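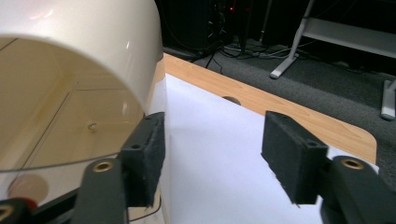 How do you get a homemade gripper to hold something smooth and round without it sliding out? Put soft, high-friction pads on the fingers, let them tilt a little, and close slower than you think you need to.

3.2 Finger pads and mounting

The hand-held tool (Figure 3) went through more changes than any other part of the Calar build. First version had bare printed fingers. Fine on cardboard boxes, bad on anything glossy. We tried rubber next, cut from a bike tube, and it grabbed well but left marks on light surfaces and peeled at the corners. Felt was the fallback and it stayed.

Figure 3. The tool at the bench, black felt pads on both fingers, next to a glossy cream-white cylinder. Brass threaded inserts visible in the finger arms.

Each pad is held on a small plate so it can be swapped without taking the whole finger off. Felt wears. It frays at the lower edge first, then goes fuzzy over the face, and after that the grip starts to vary from one trial to the next. We changed pads every 200 closes and wrote the change in the log, altough two changes in August were missed and those runs are marked in the appendix.

Threaded inserts were pressed in with a soldering iron. Before that we ran screws straight into the plastic and stripped the holes twice in a week. Inserts should go in before the arm is fitted to the carriage - doing it after means the iron is too close to the wiring. Radymyr Prokopenko worked out the hole size by trial on scrap pieces, and his values are the ones in the released files.

Pad angle was left partly free. A fixed pad met a curved wall along one thin line and the object turned in the grip. With a tilting pad the contact patch is larger, but the two pads no longer sit the same way when the tool is open, wich matters if finger position is read from the camera. We read it from the motor side instead.

All of the work was done on a shared table in the Stirdale workshop, with roughly 60 minutes per session before the space was needed for other projects. Setup had to be quick. Paper taped down as a plain background, tool plugged in, zero the fingers, start. Lighting not controlled beyond that, see Section 5.

This site uses cookies to improve your reading experience. Accept all | Manage preferences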